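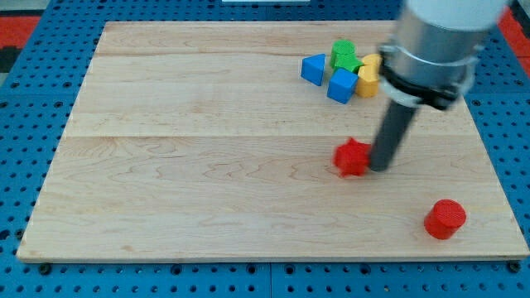

Percy Quintero's verdict was that the page numbers finally matched. He had taken a bundle of 3,898 pages into a judicial review, added a late witness statement on the Monday, and found that every reference in the skeleton argument still pointed to the right page.

Prenia court bundle software

Prenia puts together paginated, indexed and bookmarked bundles for courts, tribunals and public inquiries. It is made by Mwakalinga and runs on an ordinary office computer. Your documents stay on your own machine or your own server unless you choose to share them.

It is used by small law firms, in-house legal teams at councils, and campaign groups and charities bringing or answering their own cases.

What it does

You drag in your documents as PDFs, word-processed files, emails or scans. Prenia converts them to PDF, sorts them by date or by section, numbers the pages and builds the index. The index is linked, so clicking an entry takes the reader to the document. Bookmarks are made at the same time and follow the index wording.

Page numbers can go at the bottom right, bottom centre or top right, with or without a section letter. If the court has given directions on size or position of numbering, set them once in the case settings and they will apply to every bundle in that case.

Scanned pages are put through text recognition so they can be searched. Handwriting is not recognised. Pages scanned sideways are turned the right way up, and you can turn any that were missed by hand.

Late documents

There are 2 ways to add a document after a bundle has been served. You can insert it with sub-numbers (page 114A, 114B and so on), which leaves the existing numbering alone. Or you can renumber the whole bundle, in which case Prenia produces a conversion table showing the old number and the new number for each page.

References in a linked skeleton argument or witness statement are updated when you renumber. This works for word-processed documents that were linked before the change. It does not work for PDFs supplied by the other side, and you will need to send them the conversion table.

Redaction

Text marked for redaction is removed from the file when the bundle is produced, along with anything underneath it. The unredacted original is kept separately in the case folder. You can record a reason against each redaction, such as privilege, personal data or irrelevance, and print the list as a schedule.

Please check redactions before serving. Prenia will find every instance of a name or phrase you give it, but it cannot find a misspelling you have not told it about, and text recognition on poor scans will miss some words.

Privilege and disclosure lists

Documents can be tagged as privileged, partly privileged or open. A privileged document cannot be added to a bundle for service until someone with case owner rights has removed the tag. The change is logged with the name of the user and the time.

Disclosure lists are made from the same set of documents, with columns for date, description, author and recipient. Duplicate emails are grouped together. You decide which copy to keep.

Editions

Prenia comes in 2 editions. Both produce the same bundles and can open each other's files.

Prenia Desk is for one user on one computer. It includes pagination, indexing, bookmarks, text recognition and redaction.

Prenia Chambers is for teams. It adds shared cases, the privilege log, disclosure lists and read-only access for counsel or clients. It needs a server, either your own or one rented from a provider you trust with the material.

Moving from Desk to Chambers does not mean starting again. Open the case in Chambers and choose Adopt. The redaction schedule and case settings come across, but personal notes stay with the user who made them.

Working with Hinix and Enetti

Cases kept in Hinix can be opened in Prenia directly. Correspondence filed in Hinix appears in the Prenia document tray under the same headings. Changes made in Prenia are not written back.

Enetti users can export a matter as a folder and import the folder. Dates are read from the Enetti file names, so do not rename the files first.

What it does not do

Prenia does not file documents with the court for you. It does not give legal advice, draft documents or tell you whether a document is privileged. It does not handle video or audio, although you can place a sheet in the bundle giving the details of a recording and where it can be found.

System needs

A current version of Windows or macOS. Large bundles with many scanned pages will be slow on older machines while text recognition is running. You can carry on working in another case while this happens, or leave it overnight.

Licences and support

Licences are sold by the year. Each Desk licence can be installed on 2 computers belonging to the same user, for example one in the office and one at home, though only one can have a given case open at a time. Chambers licences are priced by the number of named users. Read-only users are free.

If a licence lapses you can still open, print and export your existing cases. You will not be able to produce new bundles until it is renewed.

Support is by email and telephone during office hours. If you have a hearing the next morning, put the word HEARING at the start of the subject line and your message will go to the top of the queue. Fidelina Villanueva looks after training and can arrange a session by video for new teams.

Registered charities and law centres pay a reduced rate for either edition. Send us your registration details with the order and we will adjust the invoice before it goes out.

Request a trial copy
Download the user guide
Ask for a Chambers quotation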